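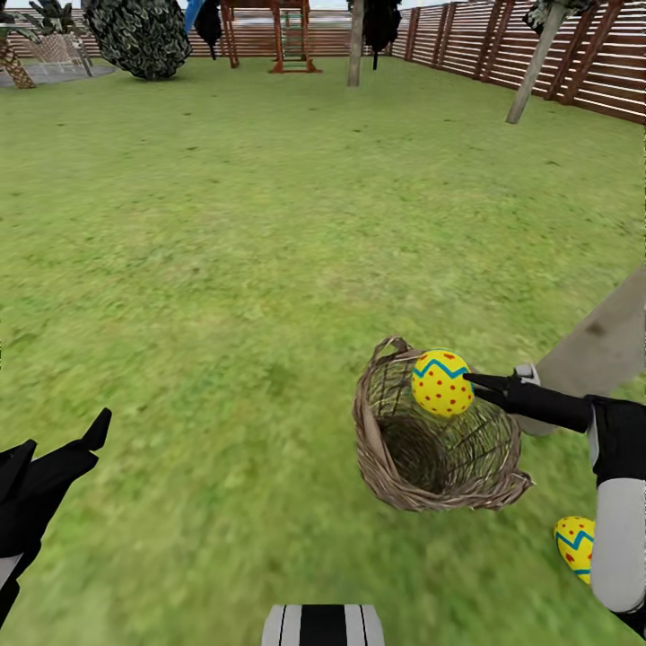 Datasets > Seasonal > Backyard egg hunts

Backyard Egg Hunt Log

README, quick version. Will clean up after July. Probably.

What's in it

A table of backyard egg hunts, one row per hunt. Families filled in a form the same evening, we typed it up. 600 hunts, private yards only. No parks, no church lawns, no school fields. Those work differently and the numbers get weird.

Started by Amparo Urrego as a spreadsheet for her own block in Pennington. Marisol Pettigrew took over the form and made people answer the same questions every year, which helped a lot.

Files

hunts.csv — the main table
eggs.csv — what kind of eggs, linked by hunt_id
notes.txt — free text from the forms, lightly edited, names taken out
old/ — earlier forms, not merged, don't use unless you like pain

Columns in hunts.csv

hunt_id: text, unique
yard_type: lawn, mixed, paved, woods edge
fence: yes / no / partial
grass_height: short, medium, long. Self reported. People think their grass is shorter than it is.
start_time: local time, 24 hour
kids: number of hunters. Adults who "helped" are not in here
youngest: age in years, blank if they didn't say
hidden: eggs put out
found: eggs found that day
found_later: eggs that turned up after, mower included
rain: yes / no / a little

Blank means blank. Zero means zero. Please don't fill one with the other, somebody did that with the last copy and every paved yard came out looking terrible.

Where people hide things

hiding_spots is a list seperated by semicolons. Most common values are tall grass, base of tree, fence rail, bush, flower pot, downspout. Fence rail was added late, so older rows have it under "other". Bush covers hedges too. We argued about that one, Hollis Ridgeway wanted them split and he may be right, but the old forms don't say which.

Open lawn with a fence is the easiest yard type to fill in for. People know where the edges are, they count better, the forms come back complete.
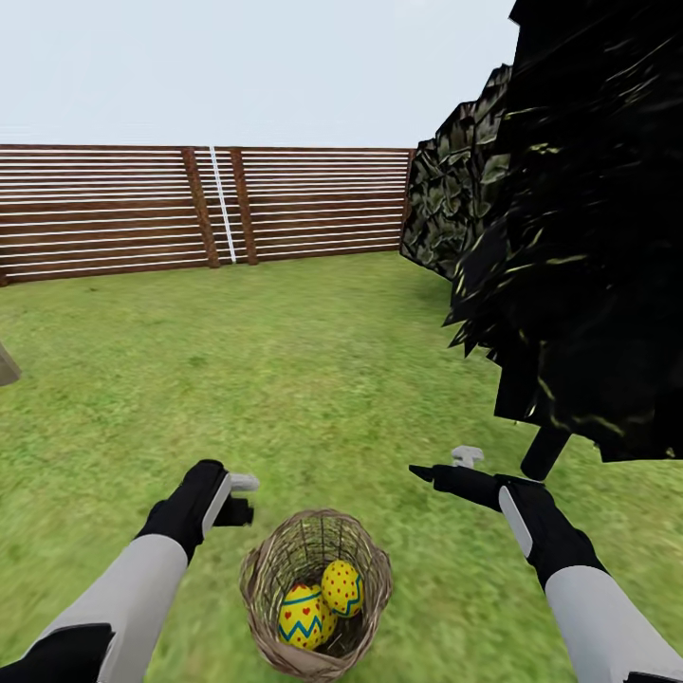

Known problems

- found can be higher than hidden. Leftover eggs from the year before, mostly. Left as is.
- Start times before 7:00 are usually typed wrong (am/pm). Flagged in time_check, not fixed.
- 85 rows have no egg type. Form had the question on the back page.
- Mostly small towns. Hardly any apartments with shared yards.
- Longest note in notes.txt is 800 words and is all about a dog. Skip it or don't.
- Color names are whatever the parent wrote. "Robin" and "light blue" and "the blue ones" are probaly the same thing.

Egg types

eggs.csv has real, plastic, wood, foil chocolate, other. "Decorated" is its own yes/no column and covers dye, stickers, paint, anything. Container goes in a seperate column: basket, bucket, bag, hat. Basket wins by a mile. 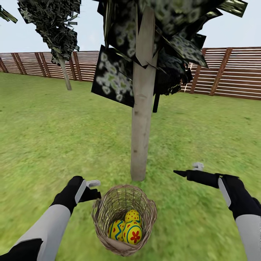 Wicker basket on the grass with decorated eggs in it.

Loading

Plain CSV, UTF-8, comma, header row. Opens in any spreadsheet. If hiding_spots splits into extra columns your program is treating semicolons as a delimiter — turn that off in the import box.

Changes

v2: merged Everett Abernathy's forms, dropped duplicates, added rain
v1: first share

Use

Free for anything non commercial, say where you got it. Don't try to work out which family is which. Corrections go to Noemi Wojcik, include the hunt_id or she can't find the row.

To do: translate the form, sort out "other", ask about squirrels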